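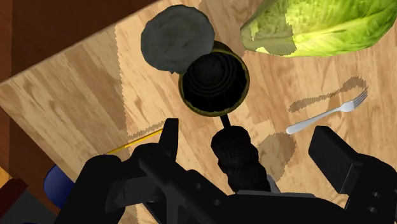
Will the arm be taking anyone's job in the break room?
Everybody who is on the Avmont clearing rota now stays on it. The arm takes over the picking up and sorting at the end of each sitting, and the people on the rota move to checking, restocking and looking after the arm itself, which we do think most of you will find kinder on the back.

Section 3. Your first shift with the Drosora table arm

We know that a new machine in a familiar room can feel like a lot to take in, so please go through these steps slowly the first time, with a cup of tea if you like (kept well away from the table!).

1. Sign in on the Nepia panel with your usual staff number.
2. Choose "Practice table" from the first menu. You can repeat a practice run as often as you wish, and your runs are not scored or passed on to your supervisor.
3. Walk once round the table and look for anything that belongs to a colleague. Put it on the side shelf.
4. Press Start and step back behind the floor line.
5. When the panel shows "Please check", decide whether the item is to be kept, washed or thrown away, and touch the matching button.

Note: The arm will ask you a great many things in its first 2 weeks. Do answer them as you would answer a new colleague, even when it seems obvious to you.

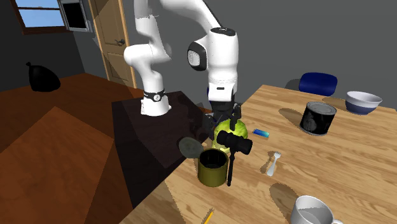 Sorting is where your own judgement counts for most, and it is the part of the job that Abena Zakaria and the early shift helped us to write down. A spoon is simple enough, and so is a bowl. An open can with its dark inside showing needs a person to say whether it is finished with, and a pencil left lying near the front edge of the table, as there is on this one, should go back to whoever was writing with it. Choose "Keep" whenever you are in two minds.

Caution: Keep your hands off the table while the arm is moving. If you want something back, press Pause, wait for the steady light, and then reach in.

Caution: Open cans can have sharp rims. Wear the thick gloves from the drawer under the panel.

6. At the end of the shift, press Park and wipe the gripper fingers with a damp cloth.
7. Write anything odd in the shift book, however small. Senyo Eshun reads it every morning and will come and find you if he needs to hear more.

For faults, ring Bururen on extension 466. Changing the rota is covered in Section 4.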